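Clikia Mug Chores: data card

Version 2, March 22, 2024
Maintained by the Funis bench group, Flirthorpe

Summary

Clikia is a set of teleoperated arm recordings on small kitchen jobs done at a table: picking up a mug, setting it upright, moving it towards a coffee machine, putting it back. It was collected to measure how far current policies get with chores most people do without looking. The release holds 1,218 episodes, of which 1,107 are for training and the rest for testing. Each episode has a task string, joint states, gripper state and video.

Task family A: fallen mug

The mug starts on its side. Handle direction is varied by hand between episodes. An episode is scored as a pass only if the mug ends upright and released.

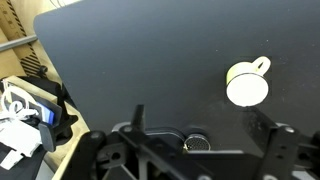 Can a machine put a fallen mug upright without help yet?
Sometimes, when the handle is easy to reach; a handle turned away from the fingers is still the most common cause of failure in our baseline runs.

Task family B: coffee station

The mug starts upright with other items nearby. Touching the machine is allowed, but shifting it ends the episode. Glassware counts as an obstacle and is never a target.
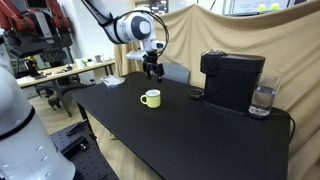
Family B: mug, coffee machine and glass of water on the table, gripper above.

Task family C: grasp from above

Only the approach and closing phases are kept. Episodes are short, and 96 of them carry contact labels added by hand using the Yáñez tool.

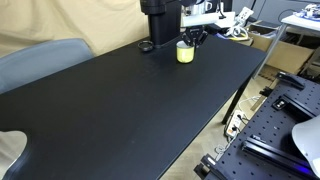
Family C: multi-fingered gripper over the yellow cup.

Known limits

One room, few mugs, fixed tables. Results should not be read as a claim about home use. Washing up, pouring and drying are not covered. Lighting was not controlled. Corrected time stamps for family B are planned for April.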